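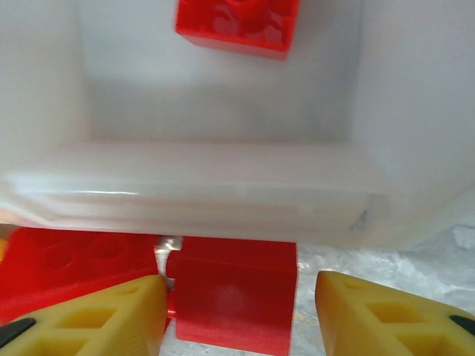
Most mould tools that come in for repair have nothing wrong with the steel, according to Mylene Padilla, and the money would have been better spent on cleaning them. Svatopluk Pešek agrees with the first half of that. He has run the toolroom at Peteck, on the Temcombe industrial estate, since it moved out of its old premises, and he has written enough repair estimates to have a view on the second.

"She is right that the steel is usually fine," he says. "But cleaning is repair. If I strip a tool to the last ejector pin, wash it, measure it and put it back together, that is two days on the bench. The customer sees the word 'clean' on the invoice and thinks I used a cloth."

Peteck makes and maintains tools for injection moulding, mostly small and medium ones for household goods, toys, closures and storage. It does not mould for sale. It has one press of its own for trials, and the finished tools go out to moulding shops, of which Athanasiadis, on the other side of the estate, is the nearest and the most regular. Padilla sets the presses there, and she and Pešek have been arguing by email about vents for as long as either can remember.

Vents come up early in any conversation with him. A mould cavity is full of air before it is full of plastic, and the air has to leave by some route. The route is a set of very shallow slots ground into the parting face, deep enough for gas and too shallow for the melt. Over a long run they fill with residue from the material, a brown or whitish film depending on the additives. The gas then has nowhere to go. It is compressed at the end of the flow path, heats up, and scorches the plastic.

"So the moulder sees a burn mark in one corner," Pešek says. "What does he do? He slows the injection. Now the burn has gone, but the melt is colder when the two fronts meet, so he has a weak weld line. He raises the melt temperature to fix the weld line. Now he makes more gas. After a month the settings are a museum of every problem they had, and the tool comes to me with a note that says 'worn'."

He keeps these notes. One of them reads, in full, "Not as good as it was." He regards it as more useful than most, on the grounds that it contains no diagnosis.

What he would prefer to receive is the last good moulding and the first bad one, bagged and labelled, along with the setting sheet for each. With those he can usually tell within an hour whether the fault belongs to the tool. Flash along one side of the part suggests a damaged parting face or a press whose platens are no longer parallel. Flash all the way round suggests too little clamping force or too much packing pressure, and neither of those is cured in a toolroom. Sink marks opposite a rib are nearly always a matter of design. A part that sticks on the fixed half, when it used to come away cleanly, may be down to polish, draught angle or a cooling circuit that has stopped carrying water.

Cooling is the subject on which he is least patient. The channels are drilled through the steel behind the cavity and nobody sees the inside of them in normal use. Hard water leaves scale, untreated water leaves rust, and both insulate. He describes a lid tool sent in by Nilell, for whom Peteck has maintained several tools over the years, that had been designed for a cycle time of 18 seconds. By the time it arrived it was running well above that and the lids were still warping.

"They asked for a price on a new core," he says. "I asked them for a flow reading on each circuit. They did not have a flow meter. I put ours on. Four circuits, and one of them was passing almost nothing. We descaled it, flushed it, pressure tested it and sent it back. No new core. It went back to its old cycle."

He did charge for the flow meter reading, he adds.

Padilla, reached by telephone at Athanasiadis between shifts, accepts most of this with qualifications. She points out that a moulding shop is paid by the good part and that every hour a tool spends out of the press is an hour in which it earns nothing. "Svatopluk would like every tool back on his bench after every run," she says. "I would like that too. I would also like a second set of tools to run while he has the first." Her own practice is to clean vents in the press at the end of each shift, with the tool open and still warm, using a brass scraper and a solvent wipe. She logs it. She does not believe the log is read.

Their longest-standing disagreement concerns tool temperature. For the ABS parts that Athanasiadis runs, Padilla prefers the upper end of the supplier's range, on the basis that a warm tool gives better gloss, a less visible weld line and lower stress in the finished part. Pešek does not dispute the results. His objection is mechanical: steel grows when it is heated, the two halves of the tool do not always grow by the same amount, and the sliding fits between them are measured in hundredths of a millimetre. He has seen guide pillars pick up and score their bushes on tools that ran without trouble when cooler. Padilla's reply is that the fix for this is to heat both halves properly and to wait before starting.

On drying they are in complete agreement. ABS takes up moisture from the air, and moisture in the barrel turns to steam and leaves silver streaks on the surface of the part. At Athanasiadis the granules are held at 80 degrees in a dehumidifying dryer before they go near the press, and the hopper lid stays shut. "People think streaks are a tool fault," Pešek says. "I have been asked to polish them out of a cavity. They are not in the cavity. You can polish until you retire."

The oldest tool in the building is on the rack behind his desk, a two-plate mould for a small lidded box, stamped 478 on the clamp plate. It predates him. The drawings were lost when the original toolmaker closed, and Peteck took it on with no record beyond the number. Every dimension he has for it was taken from the steel with a height gauge and a set of pins. It still runs a few times a year. The cavity has never been re-cut, though the ejector pins, springs and return pins have all been replaced and the sprue bush is the third that he knows of.

He uses it to make a point about shrinkage. Plastic takes up less room cold than hot, so a cavity is cut larger than the part it is meant to produce, and the allowance depends on the material. ABS shrinks by well under one per cent. Polypropylene shrinks by two or three times as much and does so unevenly, more in some directions than others, and goes on moving for hours after the part has left the press. A tool cut for one will not make a correct part in the other. Customers ask for the change regularly, usually when the price of one material has risen.

"With a plain box, perhaps you get away with it," he says. "The box is a bit smaller. But then the lid is also a bit smaller, and they do not shrink alike, so the lid is tight at the corners and loose in the middle. If it is anything that has to grip another part, forget it. The fit is the product."

Parts that grip are the work he likes best and quotes highest for. An interference fit between two mouldings needs enough squeeze to hold and little enough to be pulled apart by hand, repeatedly, without the plastic creeping. The usable band is narrow, and it has to be met by every cavity in the tool. He measures parts from each cavity separately and will not accept an average. They are left to stand at room temperature overnight before measuring, in a cabinet with a thermometer that gets checked every February along with the rest of the gauges.

Asked what a small moulder with no toolroom should do, he gives a short list and then takes part of it back. Fit a flow meter. Keep the last shot from every run, with its sprue and runner still attached, tied to the tool. Blow the water out of the channels before the tool goes on the shelf, and spray the faces with a rust preventive that can be removed without scraping. Grease the guide pillars sparingly. He would have added a shot counter to the list, but in his experience people fit them and then service the tool by the calendar anyway.

He is more cautious about welding. Laser welding has made it possible to build up a damaged edge with very little heat, and Peteck sends work out for it several times a year. The weld metal can still finish up harder or softer than the steel around it, which shows under polish as a faint witness line. On a textured surface it hardly matters. On a clear part it is visible from across a room, and he would sooner make an insert.

Peteck is taking on an apprentice toolmaker this year, after two attempts that drew applicants who wanted to programme the machining centre and had no interest in the bench. Pešek does not hold it against them. The machining centre does most of the metal removal now, and does it well. Fitting still has to be learned by hand: bluing one half of a tool, closing it on the other, reading where the blue has transferred and taking off the high spots.

Padilla has asked for the apprentice to spend a month at Athanasiadis as part of the training. Pešek has agreed in principle and is waiting for her to say which shift.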